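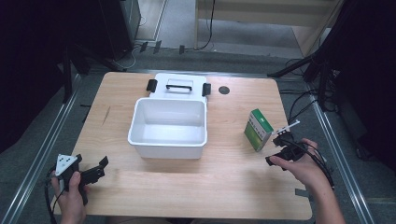 Lempi Lehtinen
Test engineer, end effectors

Home Reviews Grippers Arms Controllers Contact

Meltier hand-held gripper pair: bench review

The Meltier is a two-finger parallel-type gripper held in the hand, sold in pairs for recording manipulation tasks. We ran the pair against our older Plornden units on the same table, with the same objects: a latched storage box, a small green and white carton and a few loose parts. Each pair did 124 trials. Gervasio Olivares did half of them and I did the rest.

Weight is well placed, and the wrist stays neutral when the jaws are pointed across the table. The cables are the weak point. They drag over the hand and the table edge, and on long reaches I could feel the pull before the jaws closed. Plornden has the same fault with a stiffer cable.

Jaw travel is generous. The small carton can be taken across its narrow side or its wide side without regrasping. The box latches were harder. The finger ends are blunt, and we missed the latch on 17 trials, against 6 with the Plornden, which has a narrower tip.
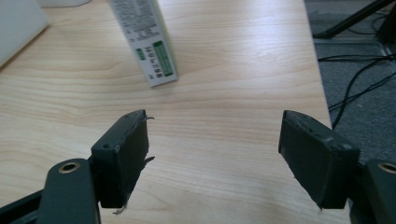
Jaws open over the table, carton standing behind. Note the brass-colored bushings in the linkage arms.

The linkage is the best part of the tool. Play at the fingertips did not change over the test period, and both fingers meet squarely. Closing force is linear enough that a new operator can hold a carton without crushing it after a few tries.

Finger covering is another matter. Grip on smooth plastic is good while the covering is intact, but it wears at the inner edge and then frays. A loose strip in the gap also shows up in the wrist camera view, and our Sokix tracking software twice took one for an object edge. Meltier rates the covering for 400 cycles – I would inspect it well before that.
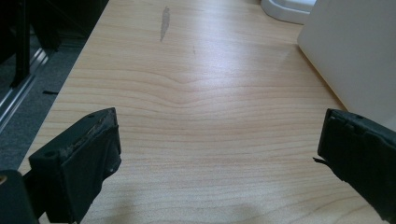
Verdict

Recommended for box and carton work. For latches, buttons or anything that needs a fine tip, keep the Plornden. Order spare covering with the first pair and tie the cables back to the forearm.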